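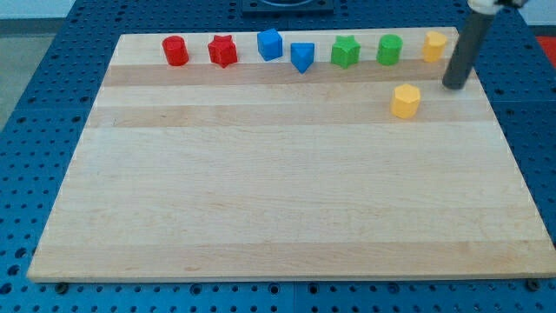

Slide 1. Shape blocks set out on a striped wooden board: red, blue, green and yellow.

Speaker notes: Sorting Materials in the Early Learning Room
Dastora Spring Staff Session, May

Welcome the group and allow a moment for late arrivals. Handouts are on the side table.

Begin with the slide. Draw attention to the row along the far side of the board, which runs from red through blue and green to yellow. The second yellow block stands apart, nearer to the viewer. Ask the group where a four-year-old would place it, and wait for several answers before continuing.

Explain that the blocks may be sorted in more than one way. By color, the two stars belong to different groups, one red and one green. By shape, they belong together. The same applies to the cylinders. Children should be given time with each rule before a new one is introduced.

Note for presenters: use the word "hexagon" with children from the start. "The yellow one" is acceptable in conversation but should not replace the name of the shape.

Move on to setup. Dastora recommends a board with a plain edge and clear space at the front for blocks that have not yet been placed. Sets should be checked for missing pieces at the end of each day.

Purchasing. The Cendness program has set aside $2,670 for replacement sets this year. Requests go to the Onu office in writing.

Pause for questions, then direct participants to the tables for the paired activity. Allow two rounds before the break.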